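### 4.3 Working position and marker visibility

Applies to handheld gripper pairs used with the Clukesik recording kit. Read section 4.1 (charging and pairing) first.

1. Place the table against a plain wall. Leave at least 700 mm of clear floor on the operator's side.
2. Set the table height between 530 mm and the operator's elbow height. Lock the legs if the table has them.
3. Remove items that are not on the task sheet. Holders and card stacks that belong to the task stay at the back of the table.
4. Pick up both grippers. Turn each one so that at least two faces of the marker cube point toward the head camera.
5. Start the session in Sirkside and wait for both cube indicators to turn green.
6. Perform the task. Keep the idle gripper open and above the table until it is needed.

**Note:** Marker cubes are calibrated as a pair with their housings. Do not swap cubes between grippers. If a cube has been removed for cleaning, repeat the calibration in section 3.6 before the next recording.
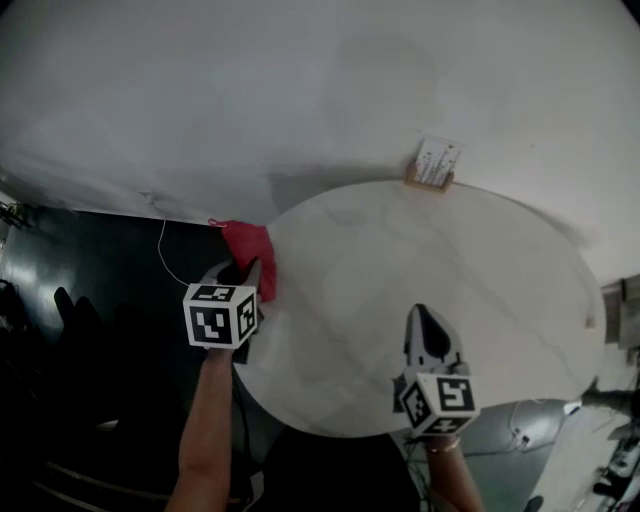

*Figure 12. Cloth task at a round table. Left gripper closed on the cloth, right gripper open.*

When handling fabric, grip a fold or a raised edge and close the fingers slowly. Flat fabric may slip out of the fingertips. Lift before moving sideways – dragging the cloth pulls small items along with it and makes the recording hard to label.

**Caution:** Route cables away from the operator's feet and clear of the gripper fingers. Coil any spare length and leave it outside the standing area.

**Caution:** Keep hair and loose sleeves away from the finger joints. Close-fitting jewelry is allowed if it does not touch the housing or cover a marker face.

#### Lost tracking

If a cube indicator turns red during a task, hold both grippers still for about two seconds. If Sirkside reports code 581, the cube is hidden or too close to the camera. Move the gripper away from the body and continue. If the code comes back, stop the session, mark it as incomplete and check the marker faces for dirt or scratches.

Replacement cubes are ordered as Brirken sets. Garrido housings need the short mounting screws; see Appendix B.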